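Come and spend an afternoon with us in Menidcombe! The Prunov project is looking for 41 people to help with our study of how robots learn computer assembly from human corrections - and no, you don't need to have built a PC before. You'll watch the arm work and step in whenever you'd do it differently.

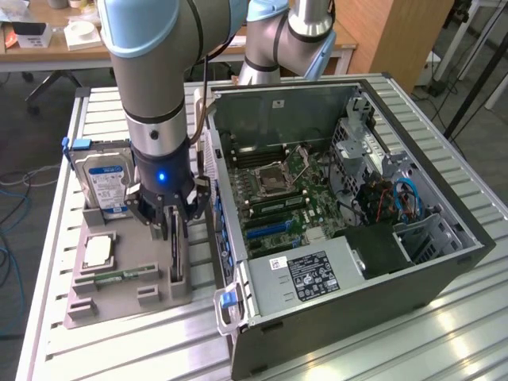
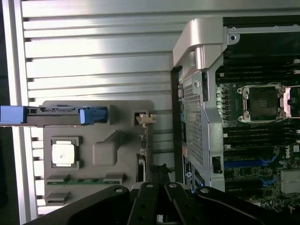
Sessions last 3 hours, with a good long tea break, and run through September. You must be 18 or over. To sign up, stop by Room 201 in the Ponce building.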